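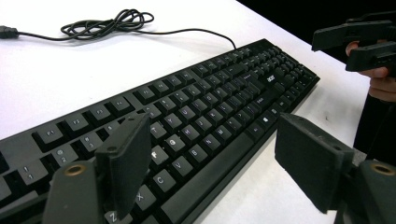 I've been writing up my cleaning notes for the spare room we use as a study, and the desk always gets the longest page because everything in there gathers crumbs. My rule is top to bottom, so shelves, then lamp, then the things on the desk, then the desk itself. Black plastic is the worst for showing dust, and a full-size keyboard like the Acer one has gaps between the function keys as well as between the letters, which is where the biscuit ends up. Unplug it, tip it upside down over a newspaper and give the back a few firm pats. Then go along the rows with a dry pastry brush (a clean one that you keep for the purpose, please, I learned that the greasy way). If the key tops feel tacky, dampen a cloth with a tiny bit of surgical spirit and wipe, but rub gently over the white lettering.

White desk tops

Ours came from Stosero years ago and is still in good shape apart from one corner. For everyday marks I use warm water with a drop of washing-up liquid, wrung nearly dry, and buff with an old tea towel. Biro comes off with a dab of the same surgical spirit if you catch it early. Tea rings that have sat overnight want a paste of bicarb and water, left on for 12 minutes and wiped away. I used to scrub with the green side of the sponge and I've got a dull patch the size of a saucer to prove it!

Felt-tip is harder. Try the spirit first, then white toothpaste (the plain sort, no gel), and then put a plant on it.

Lampshades

A lint roller. I spent ages with the vacuum brush and a fabric shade just sagged and looked sad, and then Manon Arsenault, who lived downstairs from us in the old flat, lent me her lint roller and it took two minutes. Pleated shades need a soft paintbrush instead. Do it with the lamp off and the bulb cold, and while you're there wipe the bulb too, because you do get more light out of a clean one.

Paper

Right, paper. I'm hopeless with it. What has worked best so far is one shallow tray for things I have to do and one box file for things I have to keep, and anything else goes straight in the recycling on the way in from the front door. I empty the tray every October whether it needs it or not (it needs it). Instruction booklets all live in a single zip bag, with the receipt stapled to the back page. When the kettle went last winter I had the receipt in my hand before the tea had gone cold, and I was unbearable about it for a week.

Cables under the desk

Bread bag tags make good labels. Write on them in permanent marker and clip them round the cable near the plug. For bundling I like the hook-and-loop strip you get on a roll from the garden section, the stuff meant for tomato plants, which is cheaper than the same thing sold for cables. Cut it long and trim it after. I screwed a length of plastic guttering to the underside of the desk to hold the extension lead and it's been up there ever since, though do check how thick your desk top is before you pick the screws. Mine nearly came through.

The chair

Hair and thread wind round the castors and stop them turning. Pull the castor out of its socket (they mostly just tug out, some want a screwdriver), snip through the hair with nail scissors and pick it out with tweezers. A wipe and back in. If the chair squeaks, tighten everything underneath before you reach for the oil, as ours only needed a quarter turn on one bolt.

A reader's tip

Erasto Mushi wrote in to say he keeps a small jar of dry rice on his desk with his pens standing in it, and they stay upright and don't rattle about. I've tried it and I'm a convert, but use a heavy jar. Sweeping rice out from behind a radiator took me most of an evening.

Next time I'll do the airing cupboard, so if you've got a good way of folding a fitted sheet, do send it in. I've had three explained to me already and still roll mine in a ball.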